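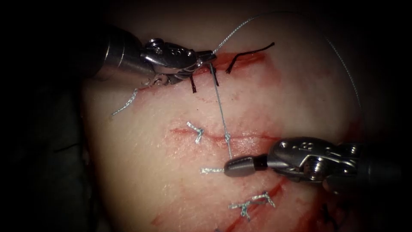
Three cuts to close on the practice pad, with a gray thread looping between the instruments.

Last updated in November

I can sew on a button, and that's it, so I was weirdly thrilled when Viola Fiore let me spend an afternoon learning about stitching practice. (She coaches people on suturing, and she has the patience of a saint!) The pads are the part I fell for. They're pale and a little shiny, with red along the cuts, and you practice the same knot on them over and over until your hands stop arguing with you.

Viola asks beginners for 100 knots before she'll talk about speed. I managed 31 and needed a snack.

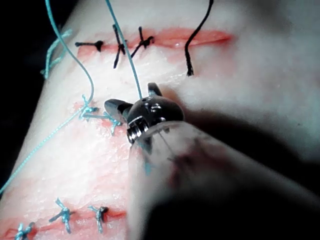
What surprised me was how much of the work is thread management. A long tail wanders off, it crosses the stitch you just finished, and suddenly you're hunting for the right end. Viola likes mixing black and blue thread so you can tell one row from the next, and she wants the tails trimmed short, but never so short that the knot slips. I trimmed mine too short. Twice! She handed me the scissors back and told me to start the row again.

574 shares
100 comments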